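October, notes on the toy kitchen, Nelludberg workshop

Started 9:15. Main job was to get the backsplash and the hanging utensils sorted so the counter can be used again. The old backsplash panel came off last week and left a ridge of dried glue along the back of the counter. Scraped it with the plastic blade first, then warm water and a rag. The glue came up in strips on the right side and in crumbs on the left. Did not sand.

Measured the back panel: 255 mm high on the left, 245 mm on the right. I had assumed it was square. The difference is in the panel and the counter is level, checked twice with the short level. Cut the new tile sheet to 255 and trimmed the bottom to fit. First cut was bad (blade wandered near the corner), second one fine. The spoiled sheet is behind the door, there is enough left on it for a small test piece.

Adhesive is the Zarar tub, the one with the cracked lid. It has a skin on top but is fine underneath. Took the skin off, stirred it, spread thin. If you use it, put the lid in a bag with a rubber band, the lid alone doesn't seal anymore. Titham adhesive is still unopened on the second shelf. I'd keep that one for the next kitchen, it sets faster and you don't get time to slide the sheet.

Weighted the sheet for 71 minutes (meant to be an hour, got stuck on the phone). No lifting at the corners when I took the boards off. Wiped the tiles with a barely damp cloth. Some adhesive had squeezed out at the bottom, got it with a toothpick.

Utensils next. Order from the left is slotted spatula, then spoon. They had been hung the other way around before and the spatula kept turning sideways. Moving it over gave it more room. Handles rubbed lightly with mineral oil, wiped off after ten minutes. The spoon drank up more than the spatula did — might need another coat.

Stovetop: the raised border had gunk in it the whole way around. Used a cotton swab and dish soap. Glass cleaner leaves streaks on the black, and under the lamp they show badly. Plain water and a dry microfiber cloth works better. Don't lift the stovetop out to clean under it, the white edge of the counter chips. I did 2 chips that way in the summer and touched them up with the Zaidi paint pen. The match is ok from a distance.

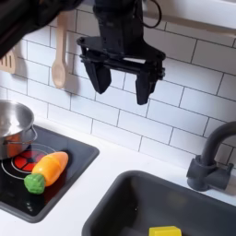 *Toy kitchen, tile backsplash and wooden utensils, black stovetop set into the counter.*

Sink side: only wiped it. Haven't looked at the seam between sink and counter and it probably wants a bead of clear sealant. Need to check whether the small tube has gone hard.

Shadows from the utensils fall on the tile with the overhead light on. Tried matte spray on the offcut to see if it would kill the shine, and it turned the grout lines cloudy. Leaving the tiles glossy.

Left to do:

- second coat of oil on the spoon
- sealant at the sink
- label the Zarar tub with the date it was opened
- new blades for the tile cutter, last one is in it now
- look for a better white than the paint pen

Stopped 3:40. Lamp off, rags in the metal bin.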